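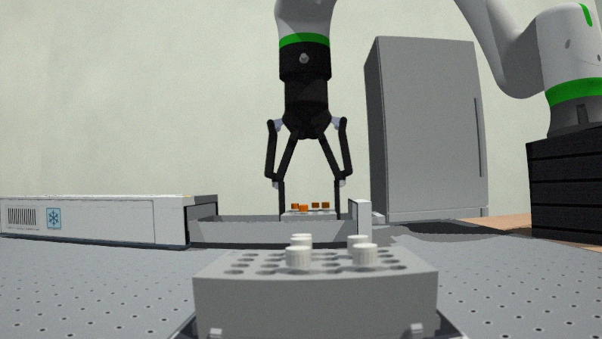 ## 4. Running the Skelleck cell on your shift

The arm now moves tubes between the racks and the drawer unit. Technicians no longer do this by hand. Your job is to set up each run, watch the first transfer, and handle exceptions.

1. Log in at the Niven screen and select the rack type. White caps and orange caps use separate programs.
2. Seat the rack on its base plate. Press down on both sides.
3. Check that nothing is lying in the path of the drawer.
4. Press **Start** and stay at the table until the first tube has been placed.
5. Enter the run number in the Nundcombe log. Runs are numbered from 1000.

**Note:** The arm's speed is set to 25 percent for new operators. Jin-sol Ma raises it after 11 supervised runs.

**CAUTION:** Do not reach into an open drawer while the gripper is over it. Press **Hold** first and wait for the steady light.
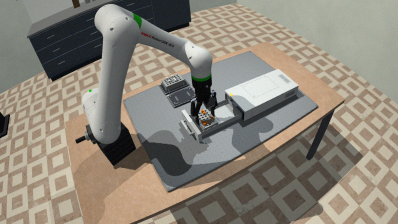
*Figure 4-2. CRX-5iA arm with the gripper over the rack in the open drawer.*

6. If a tube is dropped, press **Hold**, remove the tube by hand, and record it as a manual transfer.
7. At shift change, tell the next operator which racks are still waiting.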